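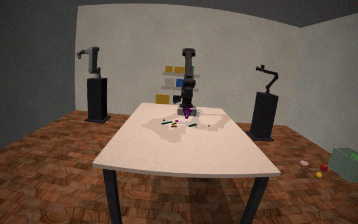
Robot arm at a white table. Computer rendering.

Grundo review: a decent IPO tracker with a weak mobile app

Grundo is a web-based tracker for new stock listings. It follows companies from the first filing through pricing, the first day of trading and the end of the lock-up period. It is made by Zadadura, which also sells a dividend calendar I have not used. I paid for Grundo myself in February and have had it open most working mornings since then.

I should say what kind of user I am. I invest my own money, mostly in funds, and keep a small part of the account for individual stocks. I rarely buy on the first day. What I want from a tool like this is a clean list of what is coming, the documents in one place, and a reminder before insiders are allowed to sell. If you trade openings for a living you will need faster data than this.

Price and plans

There is a free plan and a paid plan. The free plan shows the calendar for the current week and nothing else, so it is mainly a way to look at the layout. The paid plan costs $300 a year. There is no monthly option, and I would have liked one. You can cancel at any time, but access stops at the end of the paid year and there is no partial refund.

Payment went through on the first try and the receipt came by email. Billing settings are under the account name, not under Settings, which took me a while to find.

Setting up

You start by choosing markets. I picked New York, Toronto, London and Hong Kong, then added two more later, so I now follow 6 exchanges. With that selection my list had 565 companies on it, counting everything from first filings to listings still inside their lock-up. That is too many to read, so the filters matter.

The filters are good. You can sort by sector, deal size, listing venue, stage and lead bank, and save any combination as a view. My main view hides blank-check companies and anything that has not updated its filing in the past two quarters. It loads in a couple of seconds. Saved views can't be shared between accounts.

The company page

Each company gets one page. At the top is the stage, the expected date if there is one, and the price range. Under that come the filings, newest first, with the changes between versions marked in the margin. I use this part more than any other. When a company cuts its price range or adds a risk factor, you can see the old and new wording next to each other without opening two long documents.

The financial tables are less reliable. Revenue and net income were right on every page I compared with the filing. Share counts were sometimes wrong where a company has two classes of stock, and that throws off the market value figure. I reported two of these. One was fixed the next morning and the other is still there. Check the share count yourself before you rely on any ratio Grundo shows you.

Companies listing in Asia have thinner pages. The dates and price ranges are there, but the comparison feature does not work on scanned documents, and a fair number of the older Hong Kong filings come through as scans. English summaries are short and read like a template.

Alerts

Alerts can go to email or to the phone app. You can set them for a new filing, a change in range, pricing, first trade and lock-up expiry. Email alerts have been on time. The lock-up alert can be set for any number of days ahead, and it handles staggered lock-ups correctly, with a separate notice for each release. Sayegh, the tracker I used before, only knew about the final date.

There is a cap of 2,000 alerts a year on the paid plan. I won't get near it with my settings, but someone following every stage on every market could. The counter is shown at the bottom of the alerts page.

The phone app

The app needs work. It shows the calendar and the alerts, but the margin comparison is missing and the saved views appear in a different order every time. Twice it signed me out overnight, and I did not see a pricing alert until 9:30 a.m. as a result. Email had it the evening before. I have turned off push alerts and just use email.

Broker connection

Grundo can link to a brokerage account to mark the companies you already own. I connected Brukeck, where I keep my stocks. The link is read-only and was done in a few minutes. It has held up, though positions refresh only once a day. You can't place an order from Grundo, and I don't miss that.

Exports

Any view can be exported as a spreadsheet. The columns come out in the same order as on screen and dates are in a format that opens properly. Footnotes are dropped, including the ones that say a date is only expected – so keep the stage column in your export or you will lose track of which dates are firm.

Support

I wrote to support three times. Replies came within a day, from someone who had read the question. The help pages are out of date in places and still show an older menu.

Compared with Sayegh

Sayegh is cheaper and has a better app. Its calendar is just as complete for the US markets. It has no filing comparison and its coverage outside North America is patchy. If you only follow New York listings and read the filings yourself, stay with Sayegh. I switched for the margin comparison and the lock-up alerts, and those two features have worked as described.

I plan to renew for one more year, with email alerts on and the app deleted.

Rating: 3.5 out of 5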